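Right gripper won't let go of cloth after a fault, left one is fine

Posted by Rekha Agarwal
Fri 17 January

Hi all, hoping somebody has run into this. I've got a two-arm setup that I'm teaching to pick up laundry off a sofa and fold it, and all week the right gripper has been hanging on to whatever it's holding. It picks up the cloth fine, starts the move, and then somewhere along the way the controller throws fault 386 (gripper position error). The arm keeps moving for a bit and stops, but the jaws stay clamped. The left side has never done it, same fingers, same firmware.

What I've tried so far: swapped the two gripper cables at the controller end, recalibrated twice, dropped the grip force from 2000 to 606 in the Skendley config. Lower force made it worse, if anything! The lights on both grippers stay green the whole time, so I can't even tell from across the room that it's faulted. And it only happens with fabric. Give it a foam block and it'll go all afternoon.

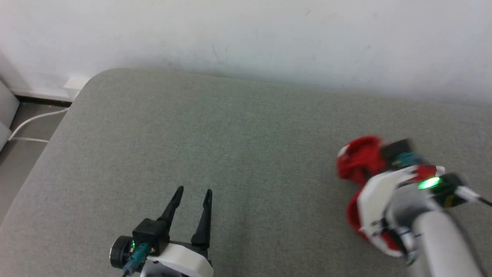 Ruben Koster
Are you power cycling to get the cloth out, or pulling it? Please don't pull it with the motors live. I did that on mine and the jaws let go and then snapped shut on my thumb. E-stop first, wait for the fingers to go slack, then work the fabric out sideways. As for the fault, I'd bet on a thread or a bit of lint in the finger pivot. Take the fingers off and look.

Teresa Kinsella
I had this exact thing with towels. The fabric bunches up, the fingers never reach the closed position they were told to go to, and after 4 seconds the driver decides something is broken and latches. Dropping the force just means they stop even further short, so that fits what you saw. Go into the gripper settings and switch from "close to position" to "close until contact" (on Skendley it's hidden under advanced, no idea why). Then check whether the left one is already set that way, mine had come mismatched.

Joris Mulder
same problem here, mine was the cable. buy a new one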